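1 August 2022

Notebook, reading group on serial fiction. Endton cycle, continued from the May pages.

Finished the second pass through Machala this morning. It's the third of the Endton books and the one most readers seem to skip, going by the forum threads I saved in May. My first pass was for plot only. This time I kept a list of every promise the book makes about the next one, so that when the fourth comes out we have something to check it against.

Where things stand on the fourth book: the publisher's page still shows the title Endisex and no date. The page has been up since May. The blurb has been changed once. The old one said the book "returns to Gidis." The new one says it "begins in Gidis." I have both copied out in the folder. That's a small change but it matters for the argument we've been having over whether the first half is a prequel. If it returns, we're after the flood. If it begins there, we could be anywhere on the timeline, including before the first book.

Method, for anyone picking this up. I marked a passage as a promise only if it met one of these:

a character says outright that they'll do something and doesn't do it by the last page
an object is handed over and not used
the narrator says "later" or "in another year" and names an event we never see

I left out mood and weather. I also left out dreams. There are too many dreams in Machala and they can be made to mean anything. Someone can do a separate pass for those if they want, but please keep it in its own file.

Result: 33 promises in 24 chapters. Chapters four and five have none at all, which surprised me, as they're the long ones on the boat. The last chapter has the most. I don't trust the count for chapter eleven. The letter is quoted twice with different wording and I counted it once. Somebody should recheck that with the paperback, because I was working from the hardcover and there's a note in the paperback front matter saying corrections were made.

The ones I think will be picked up in the fourth book, in order of how sure I am:

The ferry key. Given in chapter nine, put in a coat, coat left on a hook. The hook is mentioned again in chapter twenty. No author mentions a hook twice for nothing, at least this one doesn't.

The brother in Gidis. Three mentions, all in dialogue, never by name. In the first book there's a line about a brother who "went up the coast," and I had always read it as a different family. Reading the two side by side I'm less sure. The speech pattern is the same, the dropped "that" in particular.

The unpaid debt. Chapter two gives it as 100 and chapter nineteen talks about it as if it's been paid in part. No payment is shown. Could be a mistake. Could be an entire off-page story.

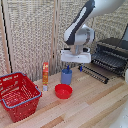
Moved on to the chapter headings after lunch. The theory from the May pages was that the headings of Machala, read in order, give the first lines of a song from the second book. I tested it properly. It works for the first six chapters and then stops working. Chapter seven should be "and under the bridge" and the heading is "Under Bridges." Chapter eight doesn't fit at all. I'd call this dropped unless someone has a better version of the song. The one in the second book is sung by a drunk man and may be wrong on purpose, so a cleaner version could turn up in Endisex. Leaving the table in the folder, marked closed.

Also checked the map again. The map in Machala puts Gidis on the north side of the inlet. The map in the first book puts it on the south. I wrote in May that this was a printing flip. I now think I was wrong. A flip would have moved the lighthouse too, and the lighthouse stays put. Either the mapmaker was given new instructions or the town is supposed to have moved after the flood. The text of Machala never says which bank. I searched every use of "north" and "south" and none of them settles it. The closest is the walk in chapter fourteen, where the sun is in her eyes going home in the evening — that gives us west and nothing else.

Note on how we're citing. We've ended up with three different ways of giving a location and it's costing time. From this entry on I'm using book, chapter, paragraph. So 3.9.12 is Machala, chapter nine, twelfth paragraph. Page numbers only in brackets, and only with the edition. I've converted my own entries back to May. I haven't touched anyone else's.

Things I got wrong in the last entry, corrected here. The cousin doesn't drown in the second book, she's reported drowned. The red house is across from the school, not next to it. The inn sign has a heron on it in book one and a crane in book three. I had them as the same bird. Don't know yet if that's worth anything.

Spoiler rule still applies to this notebook. If advance copies go out and someone gets one, please start a new file and keep it closed to the rest of us until publication. The whole use of the promise list is that it was made blind.

To do:
recheck chapter eleven against the paperback
pull all lines spoken by or about the brother, books one to three
second reader for the 33, working without my list, same three rules
compare first printing map with the later one if we can borrow a copy
start the same list for book two, where I expect fewer

Stopped at the end of chapter six of book two. Four promises so far, one of them weak (2.5.30, the dog).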